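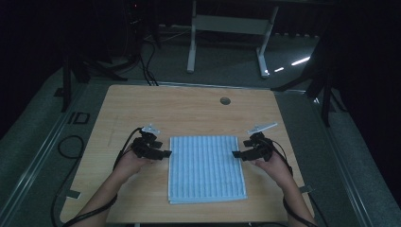
Skallow Anonymous Reporting Box for Schools and Colleges

Most students who want to report harassment already know who they're supposed to tell. What they want is a way to do it without standing in a hallway outside somebody's office, and that's what the Skallow box is for. It's a locking steel drop box, it comes with printed report forms, and we think it's the best thing Lernolska has ever put out!

The slot is angled so a folded form slides straight down and can't be fished back out. There are 2 locks with different keys, so it takes two staff members to open it. Sorcha Doherty, who wrote the forms, spent almost 6 months reading them aloud with student groups and crossing out every word that sounded like a courtroom. They fit on one page now, with plenty of room to write, and the name line is marked optional in big letters.

In the carton
Steel box with wall bracket and screws
Two sets of keys (one per lock)
Pad of report forms, English
Poster for the wall above the box
Staff guide, 11 pages, with a sample log sheet

Choosing a spot
Somewhere people already pass for other reasons works well, like a library entrance or the corridor by the laundry room in a dorm. Keep it out of view of security cameras and away from the front desk. Larger campuses usually order several, and you can have them all keyed the same if you ask when you order.

Refills
Form pads come singly or in a case of 2000 sheets. The Vunirura edition has the same questions with larger type and wider lines, and it fits the same slot.

The box is for reports that can wait until the next opening. Put your emergency number in the blank space on the poster before you hang it.

Color: gray or dark green
Mounting: wall or shelf
Replacement keys: order by the number stamped on the lock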